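Vega Valcárcel
Putting the office tower back together this month. Notes as I go, mostly so I don't repeat the April mistakes. 1/
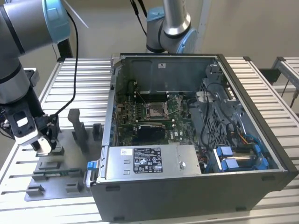

Case on its side, side panel off, CPU socket still empty.

2/ Lay the tower flat before any board work. The processor should drop in under its own weight. If it needs pressing, it is the wrong way round.

3/ The lever stays up until the corner marks agree. Check twice, then lower it in one movement.

4/ The graphics card can stay fitted while you do the socket. I prefer it out, but the slot latch on this board is stiff and I have already broken one.

5/ Cooler is a Cunier, 228 g on the kitchen scale. Cross pattern on the screws, half a turn each, 5 passes. The leaflet says three. The leaflet is optimistic.

6/ Memory: fill the second and fourth slots from the socket first. Niloufar Sadeghi asked why. The Millota manual has it on page 17, in a footnote.

7/ Power supply is a Denaston 300. Modest, but enough for the card we use. Route the main lead before the drive cables or you will do it again.

8/ Case screws and board screws have different threads. Separate pots, labelled.

9/ Next: first boot with one memory stick, then the rest.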